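In Favor of the Thin Bag
17 June 2004

I keep my thin plastic bags. I know the case against them, and I agree with most of it. They tear, they blow around the yard, and they take up a drawer that could hold something better. But once a bag is in the house, I think it should be used until it has holes in it, and I am tired of being told to buy a set of matching bins.

My neighbors bought the bins. They came from Skusora, in three sizes, and they look very nice on a shelf. A bin holds its full size whether there is one sock in it or 55. A bag gets smaller when you take things out. In a closet like mine, that settles it.

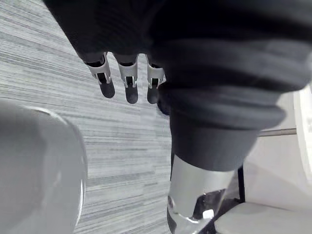
Clothes are the first thing people get wrong about a packing job. They put on something loose, with cuffs that hang over the hands, and then wonder why they keep dragging things off the table. I want my cuffs out of the way before I open a bag. A soft black sleeve gathered in a wide fold around the forearm, like this one, is about what I have in mind. There is plenty of cloth in it, and it stops short of the fingertips. I have an old Vestis pullover that does the same, and I wear it for every closet, attic and car trunk.

The second thing is color. Clear bags are fine for food, but in a pile of other things I lose them. White ones hide what they hold. Light blue is the best of the lot, thin enough to see shapes through and easy to find on the floor. The hardware store in Lement used to give them out at the counter and stopped in May. I had 103 of them by then and did not complain.

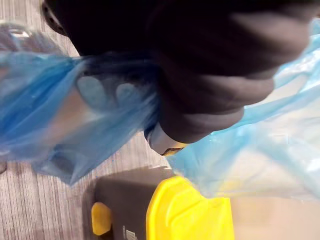

Thin plastic does cling, and opening a new bag can take longer than filling it. I rub the top edge between two fingers and shake it once. If it still sticks, I pick up another. There is a dispenser made by Shih that is meant to fix this, and I returned mine after 5 tries.

People say that cloth is better. For groceries it is, and I carry cloth to the store. For winter hats, spare cords or shoes going to the repair shop, a cloth bag is heavier than it needs to be and you can't see into it. I would have to label it, and I don't like labels. They are wrong within a year.

I would not buy a roll of 500 bags to do any of this. I use the ones I have, and I fold them flat when they are empty.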